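The Weekly Check-In Is Not Saving Anyone's Marriage 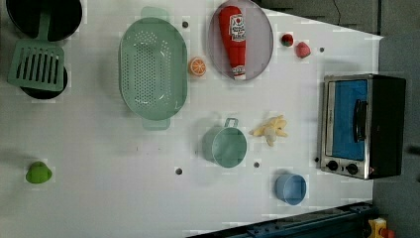

My husband and I have been married nine years, and for about a third of that time we held a weekly check-in, because a book told us to. You sit down, you each say something you appreciated, you each say something you'd like to work on, and you end with a plan for the week. Every couple we knew was doing it or meaning to. I have come to think it's mostly paperwork. Dirk Michiels, whose marriage workshop we paid to attend in Brurkow, told a room full of us that a couple without a regular meeting is "drifting, whether they feel it or not." I wrote that down. I wish I'd asked him how he knew. Most of what my husband and I have settled in our life got settled over toys, with a mint-green play spatula lying across a little black pot and a pretend orange slice next to the colander, while one of us was supposed to be eating imaginary soup. We decided to move in one of those conversations. We decided not to have a third child in another one.

The workshop cost us a babysitter and most of a Saturday's worth of energy, and I don't regret going. The sandwiches were good. But I noticed that the people who talked most about their check-ins were the ones who had started them in the last two months. The couples who had been married 29 or 30 years sat in the back and looked politely at the handout. One woman said she and her husband talk in the car. Dirk asked if they had a set time for it. She said the time was whenever they were in the car.

I keep thinking about her.

Here's my trouble with the scheduled talk. It teaches you to save things up. If he leaves me alone with a cranky toddler and a sink full of dishes, I have maybe ten minutes in which I can say so and have it be a small matter. With a check-in coming, I'd hold on to it. I'd polish it. By the time we sat down I had a case to present, with wording, and he had one too, and we took turns reading our cases at each other in the gentle voices the book recommends. "I feel unsupported when." Who talks like that in their own kitchen?

And the appreciations were worse. I love being thanked. I don't love being thanked because it's item one. There was an evening when he looked at the ceiling for a good while and then thanked me for calling the plumber. I had called the plumber. It was a fair thing to thank me for. We both knew he'd been searching.

People will say we did it wrong, and maybe we did. That's always the answer, though, isn't it? If the check-in helps, the check-in gets the credit. If it doesn't, you weren't open enough, or you skipped the breathing part. I'd trust the advice more if there were some way for it to be at fault.

I should be fair. My sister-in-law swears by theirs. She works nights at the hospital in Trekum and her husband works days, and if they didn't put a talk on the calendar they would go around two weeks communicating by sticky note. For them a meeting is simply when they see each other. I can't argue with that, and I wouldn't try. If you're hardly ever in the same room, pick a time and guard it. Same goes for money, probably. We still sit down over the bills once a month, because neither of us would ever bring them up for fun.

What I don't buy is that a couple who share a house, a bed and a floor covered in plastic food are in danger until they add an agenda. We have plenty of chances to talk. Some nights we use them and some nights we're tired and he reads the sports page and I fall asleep - and I refuse to call that drifting.

We stopped in May. There was no announcement. One week we had company and the next week I had a cold, and after that neither of us mentioned it. The book is still on the shelf by the stairs if anyone wants it. There's a worksheet in the back, half filled in, but I used pencil.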